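The negative of *Votska* was stored in nine cans, and by the time the archive accepted them in June two had fused at the rim. The film is a documentary of 130 minutes, shot on 16mm reversal stock in a river valley shortly before the valley was flooded for a reservoir. Its director, Ljubica Dimitrov, recorded the sound separately on quarter-inch tape and kept no written log of which reel belonged to which take.

Restoring it has meant working from two incomplete sources. The camera original lacks most of the fourth reel. A projection print held by the Barero film club has that reel, but it was trimmed for broadcast and carries burnt-in subtitles. Edge numbers were used to match the two, shot by shot, and 716 of the joins in the original had to be remade before the film could pass through the scanner.

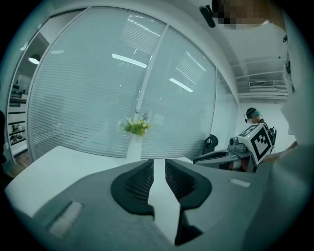

**Marama Mahuika**
Contributing editor, film preservation

Colour was the slower problem. Reversal stock of this type loses cyan first, which turns the water sequences a flat brown. Vendula Procházka, who graded the new version at Pustar, took her reference from the opening minutes of the first reel, where the dye had held. She set the river by that and left the interiors alone. The kitchen interviews are therefore warmer than the exteriors, as they are on the surviving print.

The sound was transferred at the original speed and then corrected for drift. Dimitrov's recorder ran slightly slow on weak batteries, and the error grows towards the end of each tape. In the long interview with the ferryman it reaches almost two seconds. No noise reduction was applied to the voices. Hum from the village generator was filtered only where it covered speech.

One question remains open. The broadcast print ends on the empty schoolhouse, while the camera original continues for another 890 frames, showing the road out of the valley and a lorry loaded with desks. Dimitrov's editor, Drahomíra Zeman, remembers cutting that shot at the request of the broadcaster. The restored version puts it back, with the shorter ending supplied as a separate file.

Screening copies are available in 2K, with new English subtitles.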